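Small Business Money Talk > Funding and Investors

Thread: Investor wants us to raise prices later and "buy the market" now. Anyone been through this?

giltwood_helmi
Posted 2023-08-02
Hi everybody, long-time reader and very occasional poster. I run a little subscription bookkeeping service for independent repair shops (we're called Giltwood, some of you have seen me moan about our logo). We have 343 paying customers and we're just barely in the black, which took us ages and a lot of late nights, and I'm prouder of that than I probably should be.

We've been talking to a seed fund since March. They like us, they're lovely people, and they want us to cut our price nearly in half, hire a sales team and go for the whole region before Pasedell does. Profit is something we'd "switch on later." My stomach hurts when I think about it, but my co-founder is thrilled. Has anyone here taken that road, and would you do it again?
Helmi Toivonen

orestis_s
Helmi, congratulations on being in the black! I mean that, it's rarer around here than you'd think from reading the funding news.

We did the thing you're describing, with a delivery scheduling product. We got to 1053 accounts at the low price, and when we put the price back up we lost most of them inside of a season. They were perfectly nice about it too, they wrote us kind emails on the way out the door. What I learned was that they'd signed up for the discount, and the software came along with it. If I had it to do over I'd take less money and leave the price alone.

koltelau_fan
I'm going to disagree with Orestis, with affection. Price is only one piece. If Pasedell gets all the repair shops in your region first, those shops won't move again for years, because moving your books is miserable (ask me how I know, I've done it twice). A year of losses to get in the door can be cheap. The question I'd put to the fund is how long they'll stand behind you if the second round is slow.

orestis_s
Fair point on the switching. But that cuts both ways, doesn't it? Her 343 aren't going anywhere either.

eftychia_books
Accountant here, so take my gloominess as a professional habit. Helmi, before you talk philosophy with anybody, please work out what one customer costs you in support each month. I've sat with founders who were losing money on every single account and thought more accounts would cure it. Also ask what share class they want and whether there's a liquidation preference. I've seen people sell a company for a very decent sum and go home with nothing.

thanasis_v
Chiming in from the hardware side. I put my newsletter piece on patient money up last night, and I'm pasting the middle of it here since it's the same argument and the comments over there are closed.

1. Know what the cash is for
If you can't name the thing you'd buy with it, you may not need it yet. Payroll for people you haven't met is the hardest kind to take back.

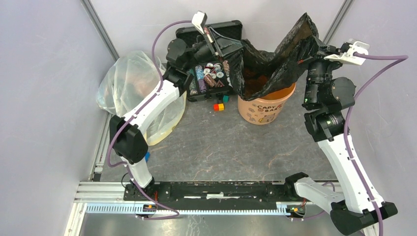 2. Ask who gets tired first
Every fund has a clock. Find out how old the fund is and when its own backers expect to be paid, and you'll know a lot about how the friendly calls will sound in three years.

3. Try the price on a small group
Offer the lower price to new customers in one town and watch it for a few months before you promise it to everyone.

giltwood_helmi
Oh, number three is very good, thank you Thanasis. I'm going to suggest exactly that to my co-founder over dinner. And Eftychia, I did your sum this afternoon and we make money on each shop, though a good bit less than I'd have guessed, and at the new price we wouldn't.

koltelau_fan
Then I'll soften my answer a little. I'd still talk to them, but I'd want a smaller discount and the share terms in writing before the next meeting.

eftychia_books
Seconded. Send me the term sheet when you get it, Helmi, I'm happy to read through it with a pot of coffee.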